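README: Drenham Portion Words

Contents
What this is
Where the rows came from
Columns
What we do not trust
Use
License and changes

What this is

A table of the vague measuring words found in home recipes and on food packages, with the weight or volume the source gave for them, if it gave one. Words covered include bowl, small bowl, handful, helping, knob, splash, and serving. There are 2,423 rows in one CSV file. Each row is one use of one word in one source.

We started it after reading the Serker portion guide, which states that a small bowl of fruit is one serving and then never says how big the bowl is. We had assumed somebody somewhere had a number for this. Having collected the table, we doubt it. If you came for a conversion chart, please read the section on trust before you load anything.
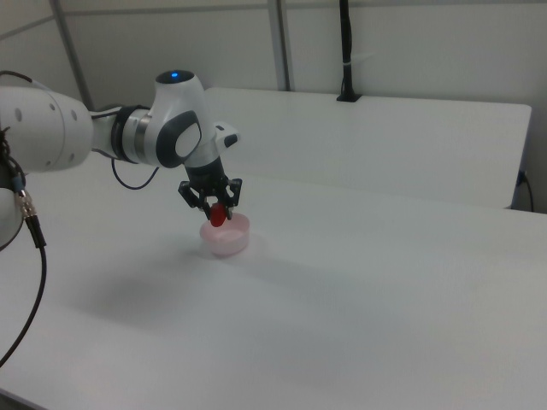 Small translucent pink bowl on a white table.

The word "bowl" gave us more trouble than any other. Cereal packages use it for an amount of cereal, soup cans use it for an amount of soup, and recipe writers use it for whatever they eat dinner from. Several sources use it in two senses on the same page. We kept both and gave them separate rows.

Where the rows came from

Community cookbooks, typed in by hand: 741 rows. Most are from the Fatadton area and were printed for church and school sales. Spelling is left alone. Pages with stains over the quantity were skipped.

Package labels: 700 rows. These were copied from the label in the store or at home. Labels change without notice, so a row tells you what one package said when we looked at it and nothing about the product now.

The rest came from the Mahrous recipe archive, which was handed to us as a text dump with no page numbers. We can't check those rows against paper. They are marked "unverified" and we would not build anything on them alone.

Columns

There are 15 columns. Most explain themselves. The ones people get wrong:

word: the measuring word, lower case, singular.
qualifier: "small," "generous," "good," "scant," and so on. Blank if none.
food: as written in the source. We did not merge "berries" with "strawberries."
stated_amount: the number the source gave. Blank means the source gave none. It does not mean zero, and we have already seen one chart that treated it that way.
count_given: used when the source counts pieces, as in "six large strawberries."
whole_or_cut: whole, cut, or unknown. Usually unknown.
checked: yes, no, or unverified.

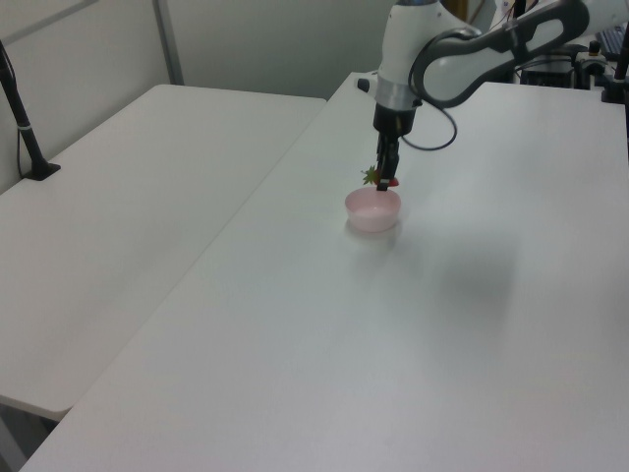
A strawberry with the leaves on, above a small pale pink bowl.

Strawberries show the problem with count_given pretty well. A source that says "six large" has told you nothing unless you know its idea of large, and no source in the table defines it. Some give a weight as well, but few say whether that is before or after the tops come off. We copied what was there and left whole_or_cut as unknown when we had to guess.

What we do not trust

Averages. You can take the mean of every stated amount for "handful" and get a tidy figure. It would mix spinach with walnuts. Please don't publish it with our name attached.

Anything about how much people eat. The table records what writers wrote. Whether a cook ever followed it is a different question, and we have no data on it.

The qualifiers. We hoped "small bowl" would come out smaller than "bowl" in a steady way. It does for soup. For fruit it goes both ways, and we suspect the writers were not comparing it with anything. 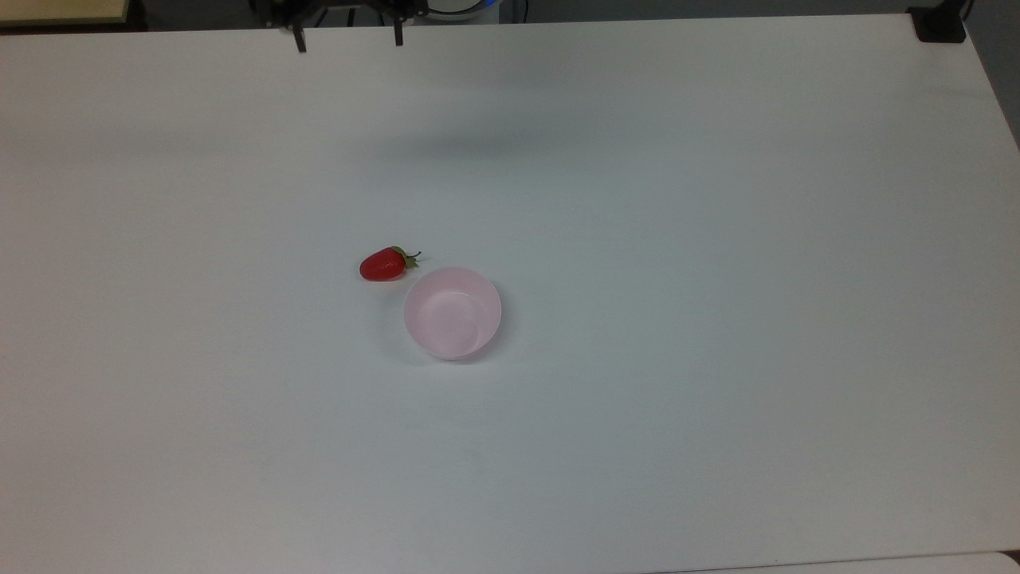 One user wrote in to say we are being too hard on the recipe writers. The point of "a handful," this user argued, is that the dish will be fine either way, and a cook who needs grams should bake bread instead. The same message asked us to drop the blank amounts, on the grounds that a table half full of nothing looks broken.

We agree on the first part for salads and disagree for salt. The blanks stay. A missing amount is a fact about the source, and filtering it out takes one line if you don't want it.

Use

Fine for: looking at how recipe language varies, testing software that has to read messy quantities, arguing with a label.

Poor for: diet advice, nutrition totals, shopping apps. We have turned down two requests to call it a standard.

License and changes

Free to copy with credit to the Drenham Portion Words project. In May we fixed swapped values in the qualifier column for some Fatadton rows. If your copy lists "scant" as a food, download it again.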